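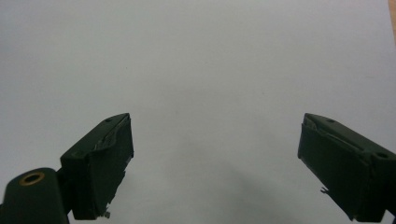 Soft Faces, Hard Wear
February 2018

The pad on a gripping jaw is the cheapest part of the tool and the first to go. It is also the part that gets the least attention on a maintenance sheet, where it tends to appear as a single line: "inspect fingers." At the Plestenwood bench shop, that line has been expanded to a full page.

The shop keeps two-finger hand grippers in daily service for picking and placing small household goods. Each finger is a blocky tip with a flat inner face, and the face carries a coating or a bonded pad. Wear starts at the edges. A layer lifts along the top, the rim goes wavy, and the lower corners begin to shed small chips. Once the corner is ragged, the contact patch is no longer the one the finger was designed around.

Plestenwood logs cycles by the pair. In its July review, pads from the supplier Korkora were pulled at a median of 3568 closures. The shop had budgeted for replacement at 2000 and had been throwing away usable material. The review also found that left and right fingers seldom wear alike, and the practice of swapping only the worse one was dropped. Mismatched pads meet at slightly different heights, and a thin object such as a card or a spoon handle will rotate as the jaws close.

Inspection is done under a side light on a plain white or pale gray surface. Dark pads on a dark bench hide everything. On white, a lifted edge shows as a broken outline, and missing coating shows as light flecks against the green or black. The technician checks the inner face first, then the top edge, then the fastener holes and the pivot.

The pivot deserves more time than it gets. Brass bushings are common in this position because they run quietly against a steel pin and wear before the pin does. A bushing with too much play lets the finger tilt under load, which puts the force on one corner of the pad. A shop that replaces pads every few weeks and never measures the bore is treating the wrong part.

Replacement takes about 10 minutes a pair. Old adhesive comes off with a plastic scraper; metal blades gouge the face, and the new pad follows the gouge. The surface is abraded with 200 grit paper, wiped, and left to dry. Dudell supplies precut blanks. Prydderch sells sheet stock, which costs less and needs a sharp knife and a square. Either should be clamped flat overnight before the tool goes back on the rack.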